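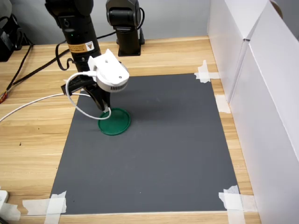 **Figure 2.** Robotic arm with gripper above a green circular lid on a gray work mat.

## 4. Delegation and Control Under Partial Ceasefires

### 4.1 The sponsor's problem

A government that arms a group across its border gives up some say over how the arms are used. The earlier sections treated this loss as fixed at the time of the first transfer. Here we let it vary over the life of the relationship and ask what happens when the sponsor signs, or lends its name to, a ceasefire that the armed group has joined only in part.

Partial ceasefires are common. They cover one front and leave another open, or they bind heavy weapons and say little of small arms. The sponsor gains from the agreement in three ways that are hard to separate in the data: lower cost, relief from outside pressure, and time to resupply. The group gains less. It holds ground that it may have to give back, and its local commanders are paid, in standing if not in cash, for activity. The two parties therefore enter the agreement with different views of what a breach would cost them.

We follow Menon in treating control as a matter of supply timing. A sponsor that delivers in small lots can withhold the next lot. A sponsor that delivers in bulk before the ceasefire has spent most of its leverage by the day of signature. Menon's argument was made for cash transfers, where lots can be divided at will. Ammunition and fuel divide less easily, and the size of a lot is set in part by the road, the season and the number of checkpoints between the depot and the front.

### 4.2 Expectations

Two expectations follow.

**E1.** Groups supplied in small lots will report and be reported for fewer breaches in the weeks after signature than groups supplied in bulk.

**E2.** The difference in E1 will narrow where a group has a second source of supply, such as a tax on trade or a rival sponsor.

E2 is the more demanding of the pair. If small-lot groups were simply weaker, and broke ceasefires less often for lack of means, a second source should raise breaches among all groups by a similar amount. A narrowing gap is harder to square with that reading. It does not rule the reading out, and we return to it in 4.5.

We hold no expectation on the severity of breaches. A sponsor may tolerate many minor incidents and punish a single large one, or it may do the reverse when the large one serves its interest. Kumarasinghe, in comments on an earlier draft, argued that severity should be the main outcome. We agree that it matters more to people living near the line. It is also coded far less reliably, for reasons given below.

### 4.3 Data

Incident reports come from the Ristis archive, which collects local press items, radio summaries and the public notices of monitoring missions. We drew 2,000 reports that fell within the window of a signed partial ceasefire. Of these, 1,000 were coded twice, by readers working apart. The rest were coded once.

The reports cover 14 agreements. An agreement entered the set if its text was public, if at least one signatory had a known foreign sponsor, and if the archive held reports from both sides of the line. The last rule excluded several well-known cases. In those, every report in the archive came from outlets on the government side, and a breach count built on them would measure the interests of the outlets more than the conduct of the group.

Supply pattern was coded from separate sources, mostly customs records, court filings and interviews already in print. No coder saw both the supply file and the incident file for the same agreement. Gounder kept the key that joined the files and released it only when both were closed.

Each report was entered in Drilard, a form-based tool that forces a choice on every field, including a choice of "not stated." This last option was used often. Reports name a place more readily than they name a unit, and they name a unit more readily than they name whoever gave the order. Where a report blamed "foreign-backed forces" with no further detail, the responsible party was coded as not stated, even when only one such force was present in the district. The rule costs us cases. The alternative would have coders fill the gap from general knowledge, and general knowledge is where the hypothesis lives.

### 4.4 Measuring a breach

A breach is any reported use of force that falls inside the area and weapon classes named in the agreement. The definition looks simple and caused most of the disputes among coders.

The first kind of dispute concerned area. Agreements drawn up in haste describe the line by villages, and villages move, empty out or share a name with a neighbor. When a report gave a name that matched two places, one inside the area and one outside, the report was dropped. Salian reviewed the dropped reports and found that they leaned toward border districts, where spelling varies with the language of the outlet. The effect on E1 should be slight, as both supply patterns occur in such districts. The effect on E2 could be larger, given that border districts are also where trade is taxed.

The second kind concerned reply fire. Nearly every agreement grants a right of self-defense, and nearly every party claims it. We count an exchange as a single breach and assign it to a party only if reports from both sides name the same party as having fired first. All other exchanges are kept in the total and left out of the party-level counts. A reader who distrusts this rule can recover the other version from the coded file, which marks each exchange separately.

The third kind concerned movement. Some agreements ban the movement of heavy weapons as well as their use. Coders differed on whether a convoy on a rear road was covered. We settled on a narrow reading - movement counts only where the text names it - and recoded the affected reports before the key was released.

Agreement between the two readers was good on place and date, fair on weapon class, and poor on severity. The poor result on severity is the reason we do not report it as an outcome. Most of the trouble lay in casualty language. "Several" and "a number of" carry no fixed meaning across outlets, and translated summaries often replace one with the other.

### 4.5 Threats to inference

Supply pattern is chosen. A sponsor that expects trouble from a group may pick small lots for that reason, in which case our estimate for E1 is likely too low. A sponsor that expects a long pause may send bulk supplies early to a group it trusts, which again pulls the estimate toward zero. The threat that worries us more runs the other way: a cautious sponsor may choose both small lots and a cautious group. Prior conduct is the only guard we have against this. We match groups on reports of force against civilians in the period before talks opened, and we drop groups for which the archive holds no such record of any kind, good or bad.

Reporting is also shaped by the agreement itself. Outlets that pay little attention to a front in open war may send a reporter once a ceasefire is signed. Counts then rise with attention, even where firing has dropped. For this reason we make no comparison of levels before and after signature. All comparisons are made between groups within the life of an agreement, and where two groups under the same agreement differ in supply pattern, between those groups alone.

Monitoring missions raise a related point. A mission's notices are more regular than press items and less frank about blame. Where a mission is present, the share of incidents with no party named goes up. Murthy suggested dropping mission notices from the party-level counts and keeping them in the totals. Both versions are run, and differences between them are noted where they affect a finding.

Last, the ending of an agreement is seldom clean. Some lapse on a stated date. Others are ignored for weeks before either side says so, and the reports from those weeks could fairly be called breaches or plain fighting. We close the window at the first public statement by any signatory that the agreement no longer holds. If there was no such statement, the window closes at the expiry date in the text, and if the text gave none, the agreement was left out of the tests of E2, for which late incidents carry the most weight. The list of closing rules by agreement, with the source for each, is deposited with the coded file at Itstead.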